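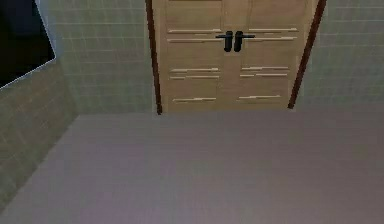

Fig. 1. Sim room, double doors, two lever handles.

Notes, unit 6: visual domain randomization for door opening

Task for the lab: policy gets camera input only, has to reach a handle, press, pull. Trained all in sim. Question = how much does wall/floor texture matter when you move to a new room.

Method (Vinthorpe setup, simplified):
- 500 demos, same controller for all of them
- 2 training sets: fixed textures vs. textures resampled every episode
- 3 seeds each, report all of them, not just the best one
- test rooms held out, don't tune on them!!

Watch for the encoder latching on to background. Tile grids are bad for this, strong regular edges everywhere, features look great in training and then fall apart when the grout spacing changes. Check saliency before you blame the controler. 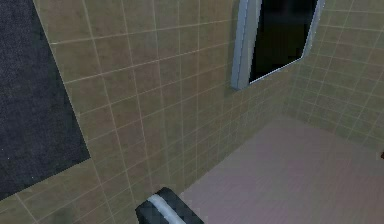
Tibor Vida objected that texture is the smaller problem and camera pose is what kills transfer, so randomizing walls alone tells you little. Fair. Hence part b: same comparison, but jitter the camera mount too. Keep the two effects seperate in your table.

Views with no door in them count. The policy still has to output something while it's facing a wall, so leave those frames in the batch.
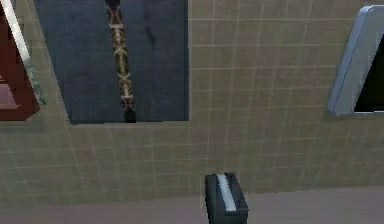
Dropping them makes training loss look nicer and the rollouts worse, see the Skoleck runs from June. Same goes for frames where the target is only partly in view.

Hand in: success rate per seed, one failure case written up, config file. Plirkurano loader is on the course page, use the new version, old one flips the channels.

Next time: depth input, read Hájek ch. 3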